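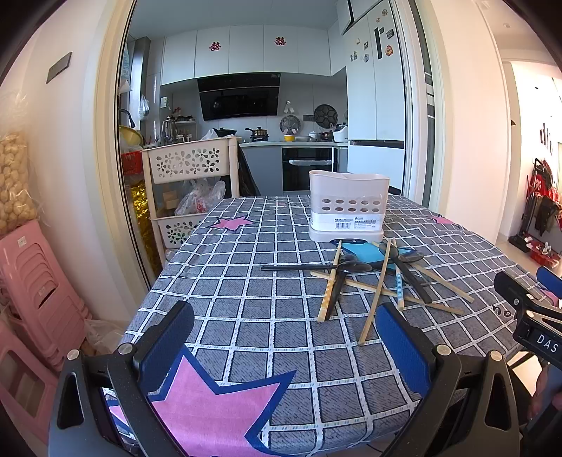
Prumby Community Kitchen -- Dining Room Team

Gallery: sorting the table utensils

The caddies for the dining room get emptied and refilled before each lunch. Chopsticks and spoons go out together in one caddy per table, so guests can take what they need without going back to the counter. We serve lunch on weekdays from October through the end of spring, and the room has 17 tables.

The checked cloth with the pink stars is wipeable on one side only, so please check which way up it is before laying it. The caddy is off-white plastic with round drainage holes. Wooden chopsticks and black plastic spoons make up the pile next to it.

Chopsticks go in with the tips down. Plain ones and patterned ones can be mixed, as long as each pair is the same length. Anything split or rough goes in the bin under the counter -- do not put it back in the drawer.

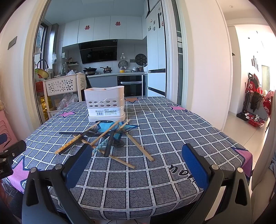

Spoons get their own compartment, bowls up. If a caddy still has its product label on the front, soak it in warm water at the end of the shift and peel it off then. Spare caddies are on the Wendt shelf, second from the top, next to the napkins.

Page updated Thu 26 April.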